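Ramcombe mill to restart maple panel line in October

Drikano will restart the edge-glued maple line at its Ramcombe mill in October, after a shutdown of three months to replace the drying kilns. The line supplies solid panels for tabletops, shelving and workbenches.

The old kilns dated from the mill's years under Lowther and held moisture content to within about 3 percentage points across a load. Boards from the same stack could shrink at different rates after gluing, which opened seams and caused wide panels to cup.

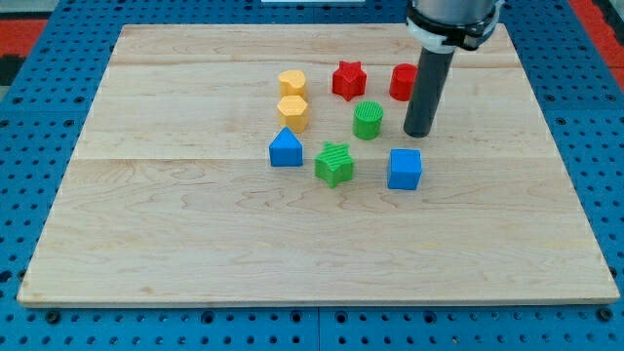

The new units take readings at several points in the stack and adjust the vents during the cycle. Boards will then rest indoors before planing – a step the mill had shortened in recent years to keep up with orders. Panel thicknesses and grades stay the same.

Studarum, which distributes the panels, said back orders will be filled first and in the sequence received. Buyers of the widest panels should expect a further wait of three weeks while the clamps are reset. Prices are unchanged through the end of the year. Cherry and ash panels, made on a separate line, were not affected.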